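About Nirner

Home | What we do | Prices | About us | Contact

Most "about us" pages say the firm is passionate. We are wary of that word. We store things for people and small businesses in Clorside, we charge for it, and we would like you to know what you are paying for before you sign anything.

Nirner opened with 11 units at the back of an old print works. There are now 300, in three sizes, plus lockers for people who only need room for a bag or a few boxes of papers. We have not grown faster than that and we doubt we could have done it well.

Do you need storage at all?

Quite possibly you don't. A fair number of people who ring us would be better off selling the sofa. If you are keeping furniture worth less than a year's rent on the unit it sits in, the sums do not work, and they get worse every month. We will say so on the phone. Some callers take this badly and book with someone else, which is their right.

Storage makes sense when there is an end date. You are between houses, or the builders are in, or you run a market stall and the stock will not fit in the hall. It makes much less sense as a way of putting off a decision. We have customers who came for six weeks and have been with us for years. They are good for our accounts, but we still write to them each March to ask if they want to carry on, and each year a few of them don't.

What the trade gets up to

We read our rivals' adverts with interest. "First month for £1" is usually followed by a second month that makes up for it. "From" prices tend to belong to a unit the size of a wardrobe, on the top floor, that was let long ago. Then there is the insurance, often added at the desk when the van is already outside and you are in no mood to argue.

Our price is the price for the size you asked about, with VAT in it. It stays put for the first year. After that it may go up, and we give 90 days' notice when it does. You can use your own insurance if it covers goods in storage. Many home policies say they do and then turn out to have a limit buried on page nine, so please read yours.

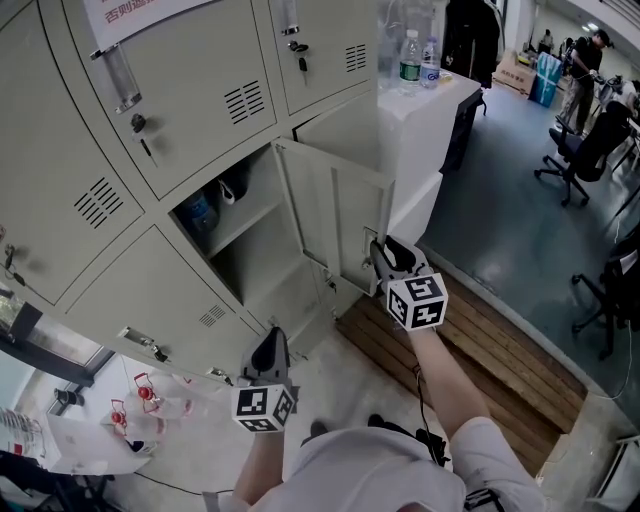 We are just as doubtful about "24-hour access". We tried it. Hardly anyone came after ten at night, and the ones who did mostly wanted somewhere warm to sit. Our doors open at 6 am and close at 10 pm, and the desk is staffed from nine until five. If you need your things at three in the morning we are the wrong place for you.

The same goes for "climate controlled". Our building is dry and it is heated in winter, but in a hot summer the upper floor gets hot. Don't store wine up there, or candles, or your grandmother's piano. Ask for the ground floor and expect to pay a little more.

Who owns us

Nirner is owned by the people who work in it, along with Rezaei, the removals firm next door, which holds a small share. You will notice that we mention their vans quite often. You are under no duty to hire them, and we get no fee if you do, though obviously a share of their good mood comes our way. Get two other quotes first.

We were approached by a larger chain a few years ago and said no. We can't promise to say no for ever. If it happens, existing agreements will run to the end of their notice period on the same terms — that is written into the contract, under "Change of owner".

About the green claims

There are panels on the roof. They run the lights and the goods lift on a bright day, and on a dull one they do very little. We don't call ourselves carbon neutral, having looked at what firms have to do to use the phrase and found it was mainly paying an invoice. We do lend out used boxes free of charge — about 3000 went out last year, and a good many even came back.

Finding us

We are on the Coner estate, second turning after the tyre place. Sat nav will try to send you to the loading gate, which is locked. Carry on to the blue sign and park anywhere that isn't hatched.

You can look at a unit before you book. Bring a tape measure, and don't rely on the size guide on our own website, which was drawn up by someone who packs very neatly.

Terms | Privacy | Complaints | Jobs (none at present)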